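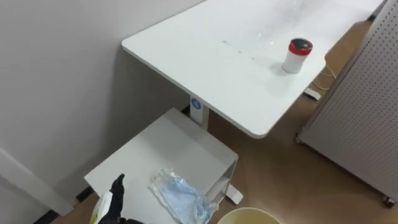

4. Changes in the work of the room staff

4.1 Division of tasks before and after

Before the introduction of the Carkon unit, clearing a room at the Nkosi site was a single job. One person walked the room with a bin, picked up whatever had been left on tables, cabinets and the floor, decided what was trash and what was to be kept, and wiped the surfaces. The written procedure listed these as separate steps, but in our observations they were never carried out separately. A worker wiping a table would pick up a wrapper with the other hand, set a canister aside for its owner, and move on without a visible pause between the steps.

The unit took over part of the second step only. It carries the bin, approaches a surface, picks up objects of a suitable size and releases them into the bin. It does not wipe. Smudges and fine debris on a tabletop remain after a run, and the staff therefore return to every surface the unit has already served. Decisions on what is to be kept were moved to an earlier point: a worker now goes through the room beforehand and takes out any item that should not be collected. This walk was called "the pre-pass" by all six members of the room staff, although the term does not appear in the training material.

The interviews (16 in total, held over 17 weeks) suggest that the pre-pass is the largest single change in the job. It requires a worker to look at the room as the unit will treat it. Items that a person would leave alone without thinking about it, such as a bag of supplies on a low cabinet, must be noticed, judged and either moved or left in place. Gholamreza Bagheri described this as doing the hardest part of the old job first and the dullest part last, with the middle removed.

4.2 Handling of the bin

The unit holds the bin by the rim with a gripper module on one arm and reaches with a multi-fingered hand on the other (Figure 2). In the first weeks the staff placed the bin in the gripper in whatever position was convenient. By June a fixed practice had formed: the bin is offered from the side, the rim is checked by hand, and the worker steps back before the run is started. The practice was worked out among the staff and passed on by demonstration. It was added to the procedure only after our second round of interviews.

The choice of bin also changed. The deep bins used earlier were preferred by the staff because they needed emptying less often. With the unit, a full deep bin is harder to take from the gripper than a shallow one, and two workers reported that they now empty it before it is full. The time saved in collecting is in part spent on this.

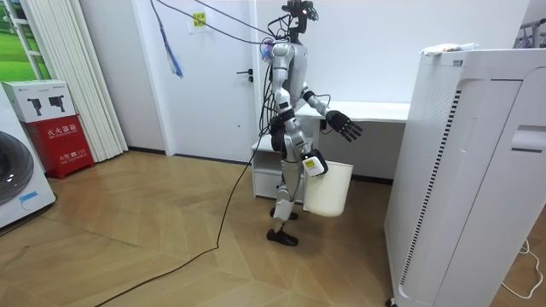

Figure 2

Amerley Asamoah objected that the question of time was being put in the wrong way. In her view the runs were neither faster nor slower than her own rounds, and she did not expect them to be. What had changed was that she could no longer choose her order of work. She used to start with the room that looked worst and leave the easy ones for the end of the shift, when she was tired. Now the order was set by where the unit was, and moving it to another room meant moving everything that went with it.

This point was repeated in different words in most of the interviews. Yayra Abugri stated that she planned her shift by the unit and her breaks by the gaps between its runs. Algirdas Jaunzems took the opposite position and valued the fixed order, on the grounds that disputes over who took which room had stopped. We find no clear pattern by length of service in these answers. The difference seems to lie in how much freedom each worker had used under the old arrangement. Those who had kept to the posted order in any case reported little loss.

4.3 Floor and cable work

A second group of tasks did not exist before. The unit runs with cables attached, some of them led upward from the head and shoulders and at least one trailing over the floor. Further cords and adapters belong to equipment in the room itself (Figure 3). Before a run, the worker responsible has to look at the floor as a whole and decide which cords are to be moved and which can stay. Under the Clomum service agreement this check is part of "room preparation," a heading that covers the pre-pass as well and carries no time allowance of its own.

The staff did not regard cable work as difficult. They regarded it as unrecorded. A run that is stopped because of a cord is entered in the log as an interruption, while a cord moved in good time leaves no entry. Nana Ayaaba kept a paper tally for a short period in order to show the amount of preparation involved, and gave it up when it became one more thing to do before each start. We did not use the tally as data, since the rules for what counted as one entry had changed while it was being kept.

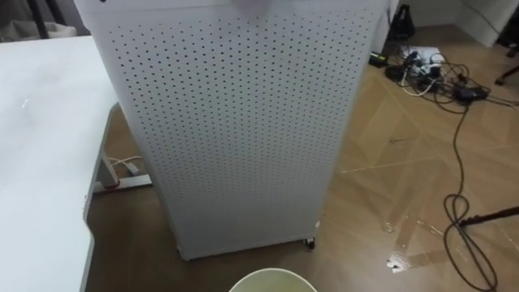
Figure 3

The log format has consequences for how the job is seen by others. The site managers receive a weekly summary listing runs started, runs completed and interruptions. Read on its own, the summary presents the staff mainly through interruptions, that is, through the cases in which preparation was incomplete. Several workers were aware of this and had adjusted to it by delaying the start of a run until they were certain of the floor. The delay improves the summary and lengthens the shift.

A change to the log was discussed during the study. Under the version proposed by the staff, the start of preparation would be recorded as well as the start of the run, with one button press for each. The Cirkley scheduling tool used at the site accepts such an entry, but the field had been left switched off at installation. It was switched on after the last round of interviews, and its effect on the reported figures is outside the period covered in this paper.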